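Help with carpet tile adhesive residue and re-laying
Posted in Floors and Subfloors, 2 December 2023

mazurek_plultetti

I have a ground-floor workroom, concrete slab, building dates from 1917, slab poured much later. The floor is carpet tile in alternating lighter and darker squares. Tiles near the outside wall have started to lift at the corners. I pulled up 15 of them. The backing is sound, but the old adhesive has turned into a brown film that stays soft and picks up grit. In the middle of the room the tiles are still flat and hard to move.

What I need to know is whether I can lay the same tiles back over the old film with new tackifier, or whether the film has to come off first. I would prefer to leave the middle of the room alone. The furniture in there is heavy and the tiles under it have not moved. 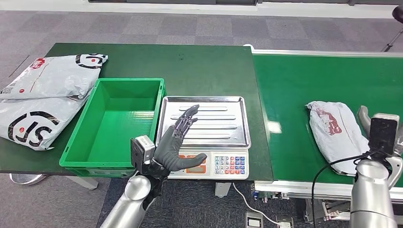 Sławomir Jakubowski

Do not lay anything over soft adhesive. A film that stays soft for years usually means one of two things: too much was put down in the first place, or moisture is coming up through the slab and the adhesive is breaking down. You need to find out which before you buy anything.

Tape a square of clear plastic sheet, 18 inches on a side, to the bare concrete. Seal all four edges. Leave it for at least a day, longer if the room is cool. If there are droplets under the plastic or the concrete has gone dark, you have vapor coming through. This test is crude. It can tell you there is a problem, but a clear result does not prove there is none. For a real number you need a humidity probe set in a drilled hole, and most flooring shops can arrange that.

If the slab is dry, scrape the film with a long-handled floor scraper and a new blade. Change the blade when it starts to skate. Work in the direction that pushes the waste toward the wall. Do not use solvent. It carries the residue down into the pores and the next adhesive will not hold.
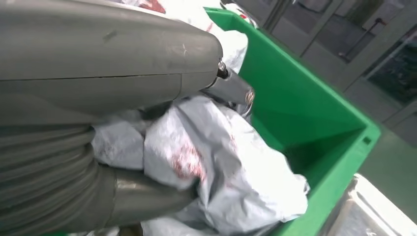
After scraping you will still have a stain on the concrete. A stain is acceptable. Press your thumb on it, and if it does not stick, you can go ahead. Roll on a thin coat of pressure-sensitive tackifier and wait until it is clear and no longer transfers to your finger. Then set the tiles, checking the arrows on the back. With a checkered layout, number the tiles in chalk on the underside before you stack them.

One caution. If the residue is black and brittle, stop and have a sample tested before you scrape. Some old cutback adhesives contain asbestos.

Skernon41

agree with the above mostly. I did a hallway with Tikeo tackifier and it held ok. just dont put it on thick

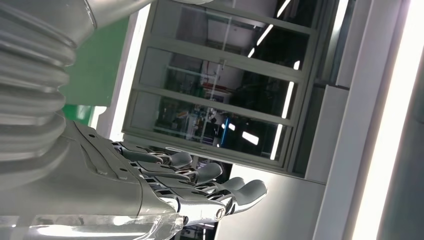
Your lifting is along the outside wall, so look at the edge cuts too. Tiles cut too tight will push against the wall and come up at the corners when the room warms up. Leave a small gap and cover it with the base trim. Check how much sun lands there as well. A window, if that is what the framed glass in the last picture is, can heat a strip of floor well above the rest of the room, and soft glue in that strip will let go first. If the bad tiles line up with the glass I would put up a blind before spending money on a moisture test.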